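Notes from the Verik open day, September 17, 2018

I almost skipped this one. It's a long drive out to Elden, the parking is a field, and the last open day I went to was a guy reading slides in a room with no windows. But a friend had a spare pass, there was a free lunch (more on the lunch later), and the program had a session listed as "Failures, 2 p.m., bring questions." How do you say no to that?

Verik does handling equipment for places that pack and sort tableware. The front half of the building is what you'd expect, with a showroom and a coffee machine and a big glossy palletizer doing its thing behind glass. I gave that ten minutes. Very smooth, very loud. The back half is where they work on grasping, and that's where I spent the rest of my day.

Our guide back there was Souad El Sherbiny. She runs the grasp testing group and talks very fast, and she clearly had no interest in selling us anything. First thing she did was point at a sheet taped to the door with the numbers from their last long test on it: 2525 pick attempts, 298 of them marked as faults. Somebody near me whistled. She said good, that's why you're here, come in.

The test area is mostly tables. Plain pale wood, bowls, cups, and a pair of black fingers with flat pads that come in from either side and close. They use the same fingers on the hand-held tool that they use on the arm, so a person can run through a task by hand and then the arm gets a go at it.
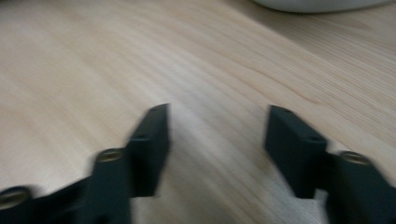 The speed thing was the first fault we heard about, and I thought it was the most interesting of the day. Back in the spring they'd had a run where the arm would come down on a bowl beautifully nine times and then on the tenth just clip the rim and shove it. No alarm, nothing in the log. The bowl would slide, the fingers would close on air, and the arm would carry its nothing over to the rack and very politely set it down. Then it did the whole thing again!

They blamed the pads first and swapped them. Then they blamed the bowls. Two weeks went by. What they finally found was a delay: the position the arm was acting on was a little bit old, and on slow approaches it didn't matter, but when the approach got quick the picture smeared and the software took longer to make up its mind, so the position got older still. By the time the fingers arrived the target was stale. Souad drew this on a whiteboard with a marker that was dying and I think about half of us followed it. (I followed it on the second try, over a sandwich.)

The fix was pretty dull. There's now a cap on approach speed near the table, and if the position is too old the arm stops and waits. She said it cost them some cycle time and the sales people grumbled, and she sounded quite happy about the grumbling.

Next was the safety part, and the mood changed a bit. A technician had reached in to straighten a bowl during one of those carry-nothing cycles. The arm had gone quiet between moves and he took quiet to mean stopped. It wasn't stopped. It came down and pinched the side of his hand against the table. He was okay, a bruise and a bad afternoon, but they shut the cell for nine days and went through everything. The light on the post had been green the entire time, and green meant "no fault detected," which he'd read as "safe to reach in." I've worked in two different plants where I'd have read it the same way.

So the green light is gone. There's an amber one now that stays on whenever the arm has power to move, whether it's moving or not, and you open the gate to cut the power before your hand goes anywhere. A man from Fudeck asked why the gate hadn't been there already. She said it had been there, propped open with a stool. Long silence after that one. I wrote "STOOL" in my notebook and underlined it twice.

After the break we moved on to the clear cups, which account for a big share of those faults on the door.
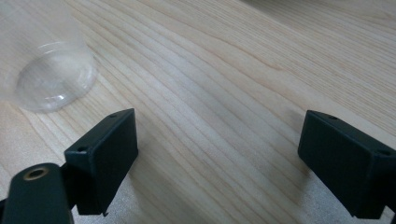 Clear plastic is miserable for these systems. The camera looks at it and gets mostly whatever's behind it, so on a patterned surface the cup gets read as more surface. Standing upright they do all right with it now. Once a cup has tipped over, the success rate drops like a rock, and the way it fails is what bugs them: the software doesn't report that it's lost the cup, it reports a cup somewhere else, and it's very confident about it. In one run of 1000 they had the fingers pressing straight down onto a tipped cup and cracking the wall, and bits of plastic going everywhere. If you're packing tableware, shards in the product is your nightmare.

What they do for now is a force limit on the way down (low enough that a cup flexes and the arm backs off) and a second look from a different angle before closing. Someone asked about just using a dark mat. They've tried it, it helps, but customers have the tables they have.

Lunch was from Šťastný, the bakery across the road, and the poppy seed rolls were worth the drive. Get there early, the line gets silly.

A couple of practical things if you're thinking of going to the next one, which they told us will be in November. Wear closed shoes or they'll hand you those awful clip-on toe caps. Ask for the back half when you sign in, it's a separate list and it fills up. And stay for the questions at the end, when Souad puts the fault log up on the big screen and lets people scroll around in it. I was still reading entry 1694 ("cup not found, cup found, cup not found, operator laughing") when they started stacking the chairs.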